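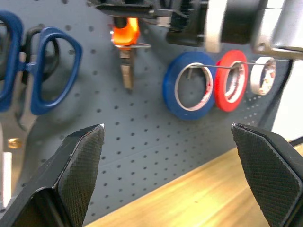

Ticket 574 - Mail merge drops leading zeros from postal codes
Opened by: Natalina Zanetti
Assigned to: Tullio Parisi
Status: Waiting on reporter

24 June 2026, first report
Merging 1,500 address labels from a spreadsheet into a Guso Writer template. Any code that starts with a zero prints with 4 digits. The column is already set to Text, so please don't tell me to set it to Text.

Reply, Tullio
Could you set the column to Text and save again?

Reply, Natalina
See above. I did it a second time anyway. Same labels.

Reply, Tullio
Changing the format doesn't convert values already typed in. Click one of the bad cells. If the formula bar shows no zero, it was lost before the merge. Where does the list come from?

Reply, Natalina
A CSV export from Skultano. I opened the CSV in Notepad and the zeros are there. In the spreadsheet they're gone. So it's the opening that does it, though the help page swears it "keeps your data as is."

Reply, Tullio
Don't double-click the file. Use Data, Import, From Text, and mark the postal column as Text before you press Finish. Then point the template at the new sheet.

Reply, Natalina
Tried it on 24 rows and those look right. I had a "fix" in January that looked right too, so I'm running the full list before anyone closes this.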